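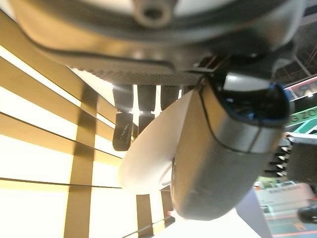

冰球运动员犯规以后，为什么要坐到一个小隔间里去？

因为冰球的处罚方法是让犯规的人离开冰面一段时间，他的球队在这段时间里通常要少一个人打。那个小隔间叫受罚席，是他等时间过去的地方。

# 受罚席和少打多

足球裁判会掏黄牌，篮球裁判会给罚球，冰球裁判最常用的办法是看着表，把人请下去。这篇文章讲受罚席怎么用，少一个人的球队怎么防守，多一个人的球队怎么进攻。各个国家、各个年龄组的规则有些小差别，你参加的比赛如果和这里写的不一样，以你那里的规则为准。

## 先说说场上有几个人

正常情况下，每支球队在冰面上有六个人：一名守门员，两名后卫，三名前锋。除了守门员，其他五个人合起来叫场上队员。两队都齐的时候，大家说这是“五打五”，说的时候不把守门员算进去。

冰球换人很快，不用等比赛停下来。前锋在冰上全力滑不到一分钟就累了，要回到替补席，换另一个前锋翻过挡板跳上去。所以一场比赛里，冰面上的人一直在换，可是同一时间每队最多只能有六个人。多上去一个，就是犯规，叫“场上人数过多”。

受罚席在替补席的对面，隔着整个冰面。两个队各有一间，中间坐着记录台的工作人员，这样两边受罚的队员就不会挨在一起吵架。受罚席里有一条长凳，有一扇通向冰面的门，还有一个人负责开门。

## 什么样的动作会受罚

冰球允许身体接触，不过允许的范围有规定，年龄小的组往往完全不许撞人。下面这些动作，在哪里打都算犯规：

- **绊人**：用球杆、腿或者手臂把对方弄倒。
- **钩人**：用球杆的弯头去拉对方，让他滑不快。
- **抱人**：用手抓住或者抱住对方，或者抓住他的球杆不放。
- **高杆**：球杆举得太高，碰到了对方。
- **横杆推人**：两只手握着球杆，用中间那一段去推对方。
- **干扰**：去挡一个没有拿球的人。
- **打手或打杆**：用球杆用力砍对方的手、身体或者球杆。
- **拖延比赛**：比如在自己的防守区里，直接把球打到场外去。

裁判看到犯规，会举起一只手臂。等比赛停下来，他用手势告诉大家是哪一种犯规。绊人的手势是弯下腰，用手碰一下小腿。钩人的手势是两只手往身体方向拉，像在拉一根绳子。抱人的手势是一只手抓住另一只手的手腕。坐得远的观众听不见裁判说话，看手势就能明白。

## 为什么有时候裁判举了手，却不吹哨

这件事常常让第一次看球的人糊涂。裁判举着手，比赛还在继续。

原因是这样的：蓝队绊倒了红队的人，可是球还在红队手里，红队正往前冲。如果这时候吹哨，红队的进攻就断了，等于犯规的蓝队占了便宜。所以裁判先举手，等蓝队的人碰到并控制了球，再吹哨。这叫“延迟处罚”。

在这段时间里，红队的守门员经常会飞快地滑回替补席，换一名前锋上来。球门空着，看上去很危险，其实风险不大，因为蓝队只要控制住球，哨就响了。真正要小心的是红队自己传球失误，把球一路滑进自己的空门。这种事很少见，但确实会发生，进了也算数。

如果红队在裁判举手的时候进了球，进球有效。按很多比赛的规则，蓝队的那次小罚也就免掉了。

## 要坐多长时间

处罚分成好几种，时间不一样。

**小罚**是两分钟。大多数犯规都是小罚，球队少一个人。

**双重小罚**是 4 分钟，也就是两个两分钟接在一起。有些联赛里，高杆打到别人、把人打出血，就会判双重小罚。

**大罚**是五分钟，给比较危险的动作，常常还要连同罚出本场比赛一起判。

**违例处罚**是十分钟，多半给那些对裁判说难听话、不停争吵的人。这一种有点特别：受罚的人要坐十分钟，可是他的球队可以马上派别人上场，所以人数不少。

**罚任意球**不用坐受罚席。如果一名队员前面只剩守门员，马上就要射门了，却从背后被人绊倒，裁判可以判一个罚任意球。球放在中间的开球点，由他一个人带着球滑向球门，和守门员单独较量。别的队员都要让开。

受罚席的钟只在比赛进行的时候走。裁判一吹哨，比赛的钟停了，受罚的钟也跟着停。所以罚两分钟的人，坐在凳子上的时间往往比两分钟长。

## 对方进球了，能不能提前出来

这要看是哪一种处罚。

如果是小罚，而且你的队正因为这个处罚比对方人少，那么对方一进球，你就可以出来了，剩下的时间不用再坐。想法很简单：你们已经为这次犯规付出了一个球。

双重小罚要分成两段看。在第一段里丢了球，第一段结束，第二段从头开始算。在第二段里丢了球，人就可以出来。

如果是大罚，对方进几个球都没有用，五分钟要坐满。

还有一种情况：人少的那个队进了球。受罚的队员不能因为这个提前出来，该坐多久还坐多久。

## 守门员犯规怎么办

守门员也会犯规，比如用球杆绊人。要是让守门员去坐两分钟，球门就没人守了，或者得让另一名守门员匆匆忙忙上场。所以规则规定，守门员的小罚由一名队友代替他去坐。球队还是少一个人，守门员留在门前。

“场上人数过多”这种犯规也一样，它算在整个队头上，由教练挑一名队员去坐。被挑到的人没有做错什么，只是替全队坐一会儿。

## 四打五：少一个人怎么守

现在假设你的队有一个人坐在受罚席里。场上还有四名场上队员，对方有五名。对方这时候的打法叫“以多打少”，你们的打法叫“以少打多”。

四个人最常用的站法是一个方块，两个人靠近自己的球门，两个人站在外面一些。球到左边，整个方块往左移一点；球到右边，整个方块往右移一点。四个人之间的距离不能拉得太开。距离大了，对方就能把球从方块中间传过去，传到球门正前方，那是最容易进球的地方。

另一种站法是菱形：一个人在最前面，一个人在球门前，两个人在两边。对方如果有一个射门很有力的后卫站在中间，菱形最前面的人正好可以去拦他。

少一个人的时候，有几件事要记住。

第一，不要追着球跑。对方多一个人，总能传给没人看的那个，你追过去，原来的位置就空了。

第二，把球杆放在冰面上。球大多贴着冰走，杆子举在半空什么也挡不住。杆子放低，向两边伸，可以封住传球的路线。

第三，拿到球就往远处打。平时，从自己半场直接把球打过对方的球门线，裁判会判“死球”，大家要回到你们的防守区重新争球。人少的一方在大多数成年人的比赛里不受这条限制，可以把球打到另一头去，让对方滑回去捡，自己趁机换人。有些国家的少年比赛不给这个方便，四打五的时候照样判死球，目的是让小队员学着把球带出来。上场以前要问清楚。

第四，换人要选时间。球在对方那一头的时候换，球在自己门前的时候不换，再累也要等一等。

## 五打四：多一个人怎么攻

多一个人的队不用着急。他们有两分钟，可以慢慢传球，等对方的方块露出空当。

常见的站法有两种。一种像一把伞：一名后卫站在蓝线中间，两个人在他两侧稍微靠前的地方，另外两个人在球门附近。后卫拿到球可以自己射，也可以传给两侧。门前的两个人挡住守门员的视线，也等着补射弹出来的球。

另一种叫“一三一”：最外面一个人，中间横着站三个人，球门边上一个人。三个人里站在正中间的那一个，正好在对方方块的里面，防守的人不知道该由谁去管他。

站得再好，也得先把球带进对方的防守区。进攻的时候，球要比人先过蓝线，人先过去了就是越位。很多以多打少的机会就浪费在这里：球被断了，打回另一头，再组织一次，半分钟过去了。

## 冰面上会不会只剩三个人

会的。一个队已经有一个人坐在受罚席里，又有第二个人犯规，就变成三打五。这对人少的一方很难，三个人通常站成一个三角形，紧紧守在门前。

如果接着又有第三个人犯规呢？冰面上的场上队员不能少于三个，这是规定。第三个受罚的人照样去坐着，可是球队可以派一个替补上场，保持三个人。他的两分钟要等前面的处罚有一个结束了，才开始算。

如果两个队各有一个人同时受小罚，有的规则让两队都少一个人，打 4 对 4，有的规则让双方都换人补上，还是五打五。四打四的时候冰面上显得很空，滑得快的人占优势。

## 一场比赛里的例子

五月的 Flidura 冰场举办过一场少年友谊赛，由 Goren 队对 Trulliner 队。冰场有 491 个座位，记录台旁边的钟能同时显示两队的受罚时间。下面是第三节里的一段，用来看看规则是怎么一条一条用上的。

第三节开始时比分是一比一。

还剩九分十秒，Trulliner 队的一名后卫用球杆钩住了 Goren 队的前锋。裁判举手，Goren 队还控制着球，所以没有吹哨。Goren 队的守门员滑向替补席，多了一名前锋上场。他们传了三次球，第四次被断下。Trulliner 队一控制住球，哨就响了。小罚两分钟，Goren 队的守门员回到门前。

还剩八分二十秒，Goren 队进球，二比一。受罚的后卫马上从受罚席出来，因为这是小罚，而且丢球的时候他的队正好人少。

还剩五分钟整，轮到 Goren 队犯规，替补翻过挡板早了，场上人数过多。教练 Unnur Ásgeirsdóttir 指了一名叫 Hallgrímsson 的前锋去坐。他那时候在替补席上喝水，放下瓶子就过去了。

Goren 队四个人站成方块。Trulliner 队用的是伞形，从蓝线中间射了几次门，有两次打在防守队员的护腿上，有一次被守门员用手套接住。那两分钟里没有进球。Hallgrímsson 的时间到了，开门的人拉开门，他直接从受罚席冲上冰面。

从受罚席出来的人有一个小小的便利：他的位置在冰场中间，离对方的后卫很近，而对方的人都在往前看。队友如果这时候把球打出来，他可能一个人面对守门员。Hallgrímsson 出来时球在另一边，他就滑回去防守了。

比赛最后的比分还是二比一。

## 坐在受罚席里应该做什么

进去以后先坐下，喝口水，把头盔戴好。不要敲玻璃，也不要朝对方喊话，那样可能再加一个处罚。

然后看钟。钟上会显示你的剩余时间。还剩十秒的时候站起来，手放在门边，开门的人会告诉你什么时候可以走。时间没到就踏上冰面，也算犯规。

出来以前还要看一眼球在哪里，自己的队在哪一头。如果教练已经喊过，要你一出来就换人，你就直接滑向替补席，路上不要去碰球。

Unnur Ásgeirsdóttir 要求她的队员受罚回来以后，不用对大家说对不起，但要能说出自己犯的是哪一条。有的孩子坐了两分钟，回来还以为自己是绊人，其实裁判的手势是抱人。下次他还会犯同一个错。

## 怎么少犯规

多数小罚出现在队员累了或者慢了一步的时候。人被甩在后面，脚追不上，手就想帮忙，球杆一伸，钩到了对方。教练常说的“用脚防守”就是这个意思：多蹬两步，滑到对方和球门之间去。

下面是几个可以在训练里做的练习。

1. 把球杆倒过来拿，用握柄那一头防守。够不着对方的球，只好靠滑行和站位。
2. 两个人一组，一个带球，一个防守，防守的人不拿球杆。做三十秒，交换。
3. 四个人站方块，五个人在外面传球。传球的人不射门，只传。方块要跟着球移动，谁的杆子离开冰面，就从头再来。
4. 练习刹车。很多撞人和绊人是因为停不下来。

练习三很适合在场地小的地方做，半个冰面就够。

## 几个词的意思

**场上队员**：守门员以外，在冰面上的人。

**以多打少**：对方有人受罚，自己人多的时候。

**以少打多**：自己有人受罚，人少的时候。

**蓝线**：冰面上的两条蓝色线，把场地分成三个区。

**死球**：从自己半场把球一直打过对方球门线，中间没有人碰到，比赛停止。

**争球**：裁判把球丢在两名队员中间，由他们用球杆去抢，比赛重新开始。

**挡板**：围着冰面的一圈矮墙，上面装着透明的护板。

想看受罚席怎么用，最好坐在受罚席对面的看台上，从那里能同时看见钟和裁判的手势。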